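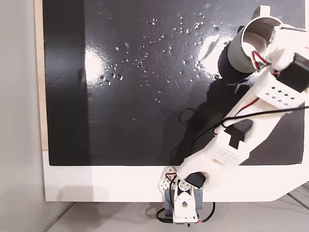

*Water beads on a glossy black board, gray cup above.*

# Stainless mugs: which cleaning tips are worth your time

I have a low opinion of most cleaning advice. Somebody tries a trick once, on a mug that wasn't very dirty, and it gets copied for years. So I spent part of November going through the usual tips for metal-lined mugs and the surfaces they sit on. A few held up.

## Coffee stains inside

**Baking soda and hot water.** Works, but slower than people claim. The videos say 5 minutes. My worst mug needed 20, and then a bottle brush. Use a heaping spoonful and leave the lid off.

**Baking soda plus vinegar.** Lots of fizz, not much cleaning. The two mostly cancel each other out, and you're left with something close to salty water. Pick one. I'd pick the soda for coffee and the vinegar for the chalky ring you get from hard water.

**Denture tablets.** I expected nothing and was wrong. One tablet, warm water, overnight. Rinse it well, then rinse it again — the mint hangs around.

**Ice and salt, shaken.** Loud. It took off a little and left the rest. Skip it.

Never use bleach on stainless steel, whatever your aunt says. It can pit the metal.

## The smell that won't go

Nine times out of ten it's the lid. Pull the rubber seal out and look under it, preferably before breakfast. My Dorano lid has a seal that comes out with a butter knife. The Grarkine one fights back, and I've stopped buying them for that reason. Wash the seal in dish soap and let it dry completely before it goes back in.

Rice, charcoal and crumpled newspaper all get recommended for smells. I tried newspaper. The mug smelled like newspaper. 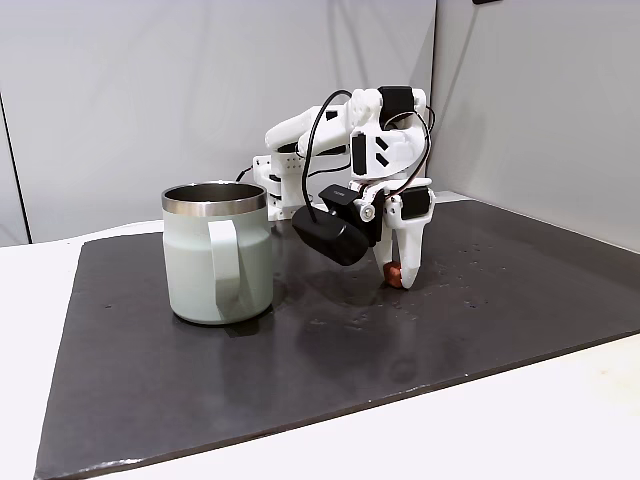
*Pale green mug with a steel rim, on a dark mat.*

## Painted and coated outsides

Check the bottom before you trust the dishwasher. If it doesn't say dishwasher safe, wash it by hand. Melamine sponges are sold as gentle, but they're a very fine abrasive, and on a matte finish they leave a shiny patch you can't undo. A soft cloth and soap will do it.

Aldana Riquelme wrote in to say toothpaste takes scuffs off a matte coating. I tried it on an old Zapata mug on Thursday. The scuff got lighter and so did the color next to it.

## Dark, shiny surfaces

Black gloss shows every drop. The "streak-free" sprays I've used all streak if you use too much, and everyone uses too much. Plain water on a barely damp microfiber cloth, then a dry one right after, does the same job for nothing. Don't let drops dry on their own if your water is hard. You'll be back with the vinegar, and vinegar should stay off natural stone.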